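Wuvis Learning Kits: How Does a Robot Arm Practise Kitchen Jobs?
An explainer for readers aged eight and over

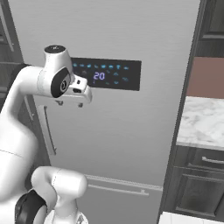

Mwanaisha Ondieki asks why a robot needs to practise in a computer kitchen at all, when there are plenty of real kitchens to use.

It is a sensible question. A robot arm is heavy and strong. If it makes a mistake in a real kitchen, it may dent a door or hurt a person. In a computer kitchen, called a simulation, a mistake does no harm. The program is started again and the arm has another try.

The Wuvis kit is made by Windton for schools and libraries. It contains the simulation program, a pupil's handbook and 28 activity cards. It does not contain a real robot. Everything takes place on the computer.

What are the parts of the arm?
The long white pieces are called links. The places where they bend are called joints, and they do the same work as your shoulder, elbow and wrist. At the end is the gripper. Its two small fingertips can close together to hold things.

Why is a refrigerator difficult?
You open a refrigerator without thinking about it. The arm must be told where the handle is, how far away it is and which way the door swings. A control panel is harder still, as the symbols on it are small and close together. On Card 2, pupils guide the gripper towards the panel slowly and stop before it touches the door.

Does the arm learn by itself?
In part. Pupils may steer the arm or let the program repeat a task with small changes each time. One task may be repeated up to 200 times. The program keeps a record of each attempt, and pupils can read it afterwards.

What does a school need?
One computer for every pair of pupils is advised. An adult should install the program and read the safety page first. A shorter set, called Runitz, is offered for younger children.

Schools wishing to borrow a kit should apply to the Fagundes Library by 29th May, giving reference 2602.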